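I have been handed the job of writing our bench rules for robot cells that take computers apart and put them back together. I have opinions now. Thread.

The old rules were 61 items long. I know because Effie Morrison printed them and taped them to the wall by the sink, where people could ignore them while washing their hands.

Item 1 was "Be careful." Item 2 was "Be careful with the arm." You could feel the author warming up.

My draft has 11. I would like it to have 10 but Effie will not give up the one about coffee, and she has seen things.

Rule one is about who can start the arm. It's the person who has eyes on the bench. If you are in the kitchen with a laptop, you are a spectator. I don't care how good the remote view is. I have used the remote view. The remote view once let me spend most of a morning trying to pick up a shadow.

Rule two: the computer gets unplugged at the wall, and then you press its power button anyway. People hate this one because it looks silly. Press the button. Count to whatever number makes you feel better.

And no, the power supply does not get opened. Not by the arm, not by you, not by the guy who "used to do this at Prukthorpe." It's a sealed box with a label on it, and the label was written by somebody who meant it.

Rule three is the slow one. Anything near the CPU socket runs at creep speed. We had a long debate about what creep speed is. Le Roux (our integrator, lovely people, very long emails) wanted a number. I wanted "slow enough that you get bored." The number won. Being bored is in the footnote.

Why so fussy about a socket? Depending on the board, the tiny pins are either on the chip or in the socket, and either way they bend if you look at them with ambition. A bent pin doesn't announce itself. You find out later, when you've put the whole thing back together and it just sits there.

So: lever up, frame open, then lift straight. No sliding. No twisting. No "I'll just nudge it." If the grip is wrong, back off and come in again. The arm doesn't get embarrassed and neither should you.

Someone asked whether straight up still counts if the tower is on its side. Yes. Straight up from the board. I had to add four words to the rule for this person and I want them to know I resent each one.

Rule four, cables. Every cable in a desktop case was routed by someone who was going to lunch. Before the arm goes in, a human looks at the path and moves or ties back whatever is in it. The arm will not go around a loose loop of wire. The arm will become one with it.

We tried letting the planner handle cables. The planner is called Sarnus, we paid for it, and Sarnus believes that cables are a kind of fog.

Rule five is that parts have a home. If it comes out of the case, it goes in the fixture or in a tray, and the tray has a name on it. "On the bench next to the thing" is not a place. Slotted benches are great for clamping and also great at eating screws, and I have fished in those slots with a magnet more often than I've been to the dentist.

Rule six: the wrist view and the bench view get checked against each other before any move inside a case. The wrist view tells you about the part. The bench view tells you about everything you're going to hit on the way to the part. People fall in love with the wrist view. I get it, it's dramatic. It also can't see its own elbow.

Same job from the bench and from the wrist:
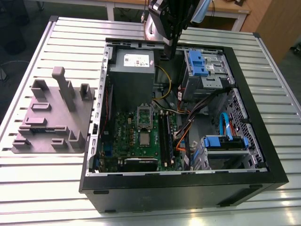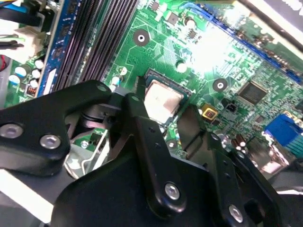
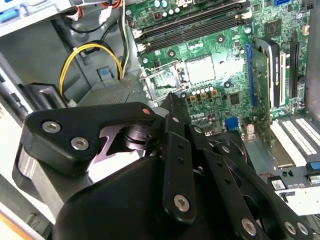 Rule seven, hands. Your hands and the gripper are never in the case at the same time. This one had three exceptions in the old document. It now has none, and I got two phone calls about it.

One of the calls was "but what if I'm only holding a wire." Then you are a person with a hand in the case. Pause the arm, hold the wire, tie the wire, take your hand out, carry on. You've lost less time than it took to call me.

Rule eight: a pause is not a stop. If you're reaching in for longer than it takes to say your own name, use the real stop. The red one. It's big because we want you to hit it. I have never once been annoyed at someone for hitting it, and I was annoyed most of February.

Rule nine: write down what you changed. New fingertips, moved fixture, different board, anything. The log at the Bukum site has an entry that says "fixed it." No name, nothing about what "it" was. Two people have tried to trace it and one of them has since moved into sales.

Rule ten is about the model of computer. You don't get to carry over a path from one case to another that looks the same. They look the same until you find the drive cage sitting a finger's width to the left. Teach it again. Yes, all of it. Yes, I know.

Rule eleven is coffee. Effie wrote it herself. It is one sentence and it contains the word "ever" twice.

A few of you asked for the draft. Not yet, it's still out for comments, and so far the comments are mostly about the font.

One comment did change my mind, though. A tech on the late shift said rules three and six should come before everything except the power rule, on the grounds that people read the first page and then trust their instincts. Fair. I've reordered it. The numbers in this thread are now wrong and I won't be fixing them.

She also wanted a picture of the lever position on the wall, up and down, at eye level, big enough to see with gloves on. I said gloves don't affect your eyesight. She said I hadn't worked the late shift. It's going on the wall.

If your shop has a rule for when to give up and let a human finish the job, I'd like to steal it. Ours currently reads "use judgment," and I've met our judgment.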